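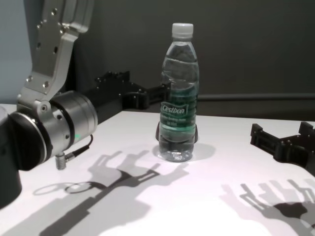 Water bottle on the white table

From: Wellington Fontes
To: Trollotdale shared rooms list
Subject: Re: Bottled water for the May open days

Hemant, thanks for doing the count. Answers are mixed in with your message.

Hemant Solanki wrote:
> I went through the store room this morning. We have 280 bottles left
> from the Clumow order, all the plain clear kind. Last year we got
> through 285 over the 2 days, so we are close but short.

I would leave it at 280 and put out the jugs from the kitchen on the second afternoon. Last year's number includes the bottles people opened, drank an inch of and left on the windowsills. I emptied a lot of those.

> Leite will sell us more but the smallest order they deliver is 2,000
> and I don't know where we would keep them.

We can't keep them. The store room shelf sagged under the last lot and the hallway has to stay clear. If anyone on the list is near Skerkska and can pick up a couple of cases from the wholesaler, please say so and I will pay you back from the room budget. Otherwise no order.

> Do we put them on the tables ahead of time or hand them out at
> the door?

On the tables. Handing them out at the door held up the line last time, and people with coats and bags had no hand free. Stand them upright, labels or no labels, toward the middle of the table. The ones set near the edge got knocked with elbows. The ribbed bottles are thin and they dent if you grab them hard around the waist, so lift them by the shoulder when you are setting up.

Please don't put them straight out of the fridge onto the white tabletops. They drip and leave rings, and the rings pick up newsprint from the programs. Take them out an hour before, wipe them, then put them down.

> What about the empties?

Caps off, squash them, blue bags by the back door. Half-full ones go down the kitchen sink first. The bags split last year from the weight and I would like to avoid mopping the back step again.

Two things still open:

Who has the key to the kitchen cupboard with the jugs? It is not on the hook.

Can someone bring a stack of clean dish towels? The ones in the drawer are mostly holes.

I will be there from 8 to set up tables. Hemant, leave the cases by the door if you get in before me.

Wellington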